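ホーム | 会報一覧 | 規制・制度情報 | 会員各位へ | お問い合わせ

カテゴリ:通信・放送規制/無線設備

小規模無線中継設備の届出様式を改定 経過措置は7月末まで
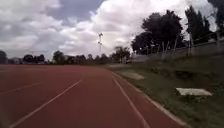 会報 第14巻 第11号 497頁

2018年3月15日

リンドヴィネ(Lindovine)通信監理局は、小規模な無線中継設備の設置および変更に係る届出様式を改定し、同局管内で事業を営むすべての届出事業者に対し、新様式による提出を求める告示を公布した。当協会は会員事業者からの照会を受け、同局担当課に確認した内容を以下のとおり取りまとめた。

今回の改定の対象は、空中線電力が告示別表に定める基準を超えない固定型の中継設備である。従来は、設備の設置、移設および廃止についてそれぞれ別の用紙が用いられていたが、新様式ではこれらが一本化され、届出の区分を冒頭の欄で選択する形に改められた。また、設備の保守を第三者に委託している場合には、委託先の名称、所在地および緊急時の連絡窓口を記載する欄が新たに設けられている。

届出の期限にも変更がある。設置および移設の届出は、これまで運用開始後の提出が認められていたが、今後は運用開始の14日前までに提出しなければならない。廃止の届出は、廃止の日から11日以内とされた。災害その他やむを得ない事由により期限内の提出が困難な場合には、事由書を添えて事後に提出することができる。

同局無線監理課のアニック・ゴーティエ課長は、当協会の照会に対し、「旧様式では、同一の設備について内容の異なる届出が並存する例が見受けられた。様式の統合により、登録簿の正確性を確保したい」と回答している。同局の登録簿に記載されている対象設備は、改定時点で497局である。

経過措置として、旧様式による届出は7月末日の到達分まで受理される。ただし、旧様式には保守委託先の欄がないため、委託を行っている事業者は別紙を添付する必要がある。既に届出を済ませた設備について、内容に変更がない場合の再提出は不要である。

届出手数料は据え置かれるが、期限後の届出には、設備1局につき1000リンドの追加手数料が課される。追加手数料は届出者に対して請求され、保守の委託先に直接請求されることはない。

ドゥヴミッツ地区で中継設備を運用するスケスビー通信(Skesby)は、社内の届出手順を既に見直したとしている。同社法務部のアナス・マハスネ氏は「移設の工程は現地の事情で前後することが多く、事前届出への移行は負担となる。届出後に運用開始日が変わった場合の取扱いを、早期に文書で示していただきたい」と述べた。この点について同局は、運用開始日の変更は書面による通知で足り、改めて届出を行う必要はないとの見解を口頭で示しているが、告示および記載要領には明記されていない。

当協会制度部会(部会長 カギソ・モフォケン)は、運用開始日の変更手続のほか、複数の事業者が一つの設備を共用する場合の届出者の範囲についても、同局に書面での回答を求めている。回答が得られ次第、本会報に掲載する。

新様式および記載要領は、同局窓口ならびに当協会事務局で配布している。郵送を希望する会員は、事業者名、登録番号および必要部数を明記のうえ、事務局あて申し込まれたい。

なお、本稿は一般的な情報の提供を目的とするものであり、個別の事案に関する法的助言に当たるものではない。届出の要否および記載内容については、各事業者において所管課または専門家に確認されたい。

(制度部会 ヤラ・ビタール)

お問い合わせ:ホウラニ通信事業者協会 事務局 会報担当 | © ホウラニ通信事業者協会 無断転載を禁じます | ページの先頭へ戻る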